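4.2 Checking the wrist view in the Sotetti simulator

Do this before you run a task on the Modise gripper.

1. Start Sotetti and load the Vostlow kitchen file.
2. Open the Wrist tab. Wait for the counter 4,000 to show in the status bar.
3. Press Open. Both fingers must move fully apart.
4. Jog the arm until the target part sits between the fingers.

Caution: Do not press Close while the arm is still moving.

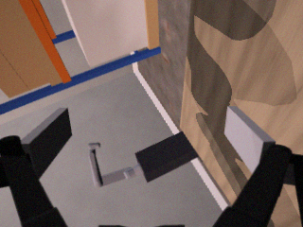

5. Set the grip speed to 2 and press Save.

Note: If the view stays blank, reload the file and repeat from step 2.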